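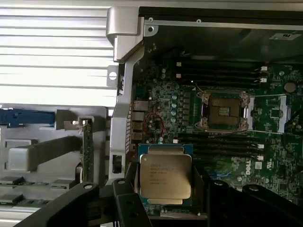
Figure 3. Wrist camera view during the open-day demonstration: a processor held in the gripper near the open CPU socket.

4.2 Open-day demonstration

In August we ran the disassembly cell at the Tarnlow open day. Visitors came through in 6 groups, and each group watched one session on an opened Dell desktop tower. The robot program was the one described in Section 3. The only change was a lower speed limit, set to 300 mm/s for all free motion. Sabina Čierny ran the cell and Sabina Doležal answered questions and kept the log.

The wrist view was shown on a monitor facing the visitors — most of them could not see the socket past the arm. Several asked why the processor was the part we talked about most. We explained that memory modules and expansion cards leave some room for error in the grasp, while the socket contacts do not. A visitor from Bekemell, a refurbishing firm, asked whether the same grasp would work on boards from other makers. We have not tested this.

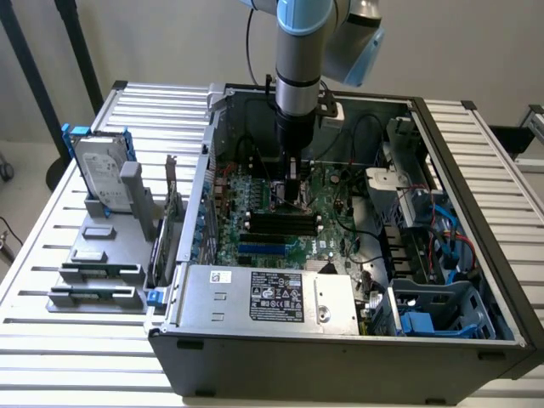
Parts taken out of the tower go to the Štefanec fixture next to the case. It has separate holders for the hard drive, the memory modules and the expansion card, and each position is taught once at setup. Visitors could follow the progress of a session by looking at the fixture, and in the comment forms this was mentioned more often than the arm itself.

We collected 48 forms. The cell controller logged 2,097 motion commands over the day, and these are included in the data released with this paper. Sessions were not timed, as the operator often paused the arm to take questions — the results in Section 5 therefore come from the laboratory runs only.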